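Sports Equipment Basics > Racket Sports > Unit 4 > The Shuttlecock

Unit 4. The shuttlecock: parts, flight and care
Notes prepared by Marcelle Pons for the evening course at Kutville Sports Hall

Please read these notes before the practical hour. Bring them with you, and also a pencil, because there are two small tasks to write in.

4.1 Names of the parts

In English the object has several names: shuttlecock, shuttle, and sometimes "birdie". In this course we say shuttle. It has two main parts, the base and the skirt. The base is the round end which the racket hits. The skirt is the open cone behind it. In a feather shuttle the skirt is made of real feathers, which are fixed into the base one by one. In a synthetic shuttle the skirt is molded plastic. 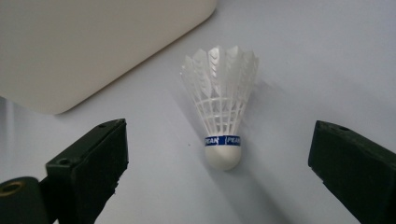 The skirt of a synthetic shuttle is not the same from bottom to top, and students often draw it wrong in their first sketch. Close to the base it is an open net, and the wider part comes after. Look at the shuttle standing on its base: above the dark blue band there are thin ribs and rings with small openings between them, and only higher up come the vanes, shaped like feathers, with pointed tips. Each vane has a line of ridges in its center that look like the letter V. When you make your sketch, draw the net first and the vanes second.

Task 1. Draw a synthetic shuttle from the side. Write these words in the correct place: base, band, rib, ring, vane, tip.

4.2 Why it turns around in the air

The base is heavy for its size and the skirt is light and wide. After the hit, the shuttle turns so that the base goes first. The skirt then catches much air, and the speed drops very fast. For this reason a shuttle does not travel like a ball. It flies quickly at the beginning and falls steeply at the end.

If one vane is broken or bent, the air is not equal on all sides and the shuttle will wobble. Ka-ming Kao will show this at the net with a good shuttle and a damaged one.

4.3 Checking the collar

The collar is the place where skirt and base meet. Hold the base with two fingers and turn the skirt very gently with the other hand. It must not move by itself. Check also that the band lies flat and has no open end. 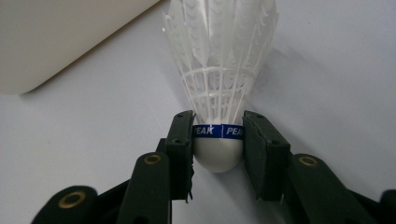
Figure 2. Synthetic shuttle, base down. The collar is under the blue band marked PEAK.

Do not press the skirt when you check. Plastic can keep a bend, especially if it was stored in a narrow place.

4.4 Collecting and storing

After play we collect all shuttles from the floor, also those behind the benches. Take them by the base. In the hall we use open plastic bins for practice shuttles, and tubes for the better ones. The hall store has 70 tubes, and Saoirse Hayes keeps the list.
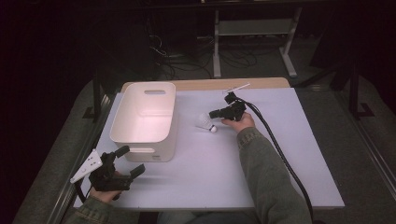 Figure 3. Shuttle on its side next to a white storage bin with oval handle openings.

Rules for the bin:
- Put shuttles in, do not throw them.
- Do not fill above the handle opening in the upper part of the wall.
- Nothing heavy on top, no rackets and no shoes.
- Damaged shuttles go to the box by the door.

Task 2. Take 13 shuttles from the practice bin and sort them as good, usable or damaged. Write one reason for each damaged shuttle. We compare the results in the last part of the hour.

Questions about the tasks can go to me or to Felicidad Lagman at the desk. Unit 5 is about strings and grips.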